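The Surface Under the Plate

Most complaints about a table are complaints about what sits between the plate and the wood. Ülle Lepik, who fits out small canteens and shared kitchens under the name Renerow, keeps a log of call-backs, and the entries for table surfaces outnumber those for chairs, lamps and taps combined. The usual ones are pale rings, fine scratches from unglazed plate bases, and a dull patch where a dish rack has stood all year.

Ceramic is harder than any common table finish. The glaze on a plate is smooth, but the foot ring is often left bare so the piece can be fired on a kiln shelf, and a bare foot ring acts like fine abrasive paper. A plate that is set down flat does little harm. A plate that is slid two inches to the left, three times a day, will mark an oiled top within a month and a lacquered one within a season.

A placemat solves this, provided it stays put and lies flat. Woven mats made from coated yarn are now the default in shared kitchens. They are wiped, not washed, and they dry quickly if lifted. Their weak point is the edge. Tuva Tveit, who buys for a chain of guesthouses called Flemby, rejects any sample without a bound or trimmed border, as the cut yarns begin to fray after repeated wiping. She also asks for a mat at least 12 inches deep. Anything shallower leaves the rim of a dinner plate hanging over the wood, and the cutlery ends up on the bare surface.

Open weave and close weave behave differently. Water passes straight through an open mesh and sits underneath, where it cannot evaporate. A close weave holds it on top, where it can be seen and wiped off. For this reason Lepik specifies close weave at the table and open weave only under fruit bowls and other dry goods. Felt is a third option and a poor one near food — it grips well and absorbs everything.

The finish on the wood matters less than people expect. Jasmina Živković, a refinisher, tested 19 sample boards last July with hard wax oil, water-based lacquer and plain soap finish. All of them marked under a wet glass left overnight. The oiled boards could be repaired in place with a pad and a little fresh oil. The lacquered ones had to be sanded across the full board to hide the join.

Pale wood shows rings less than dark wood but shows metal stains more. Wire dish racks are the main cause. Where the coating has worn off a foot, the exposed steel rusts, and tannin in some species turns the spot gray or black. The feet should be checked twice a year.
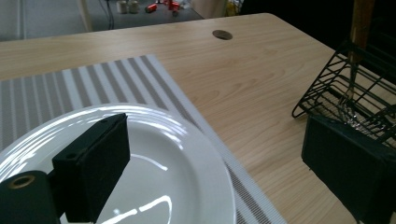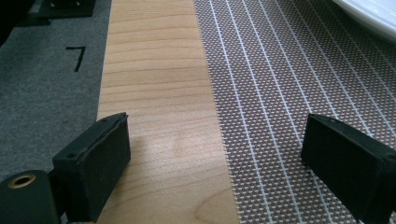 Cost is rarely the obstacle. Remzi Yalçınkaya manages a studio building with more than 200 tenants and replaces the mats in its kitchen every second year. He buys one pattern only, so that a damaged mat can be swapped singly, and stores the spares flat. Rolled mats keep their curl, and a curled corner will tip a glass.

His other rule concerns the dish rack, which goes on a tray with a raised lip and is emptied by 3 in the afternoon.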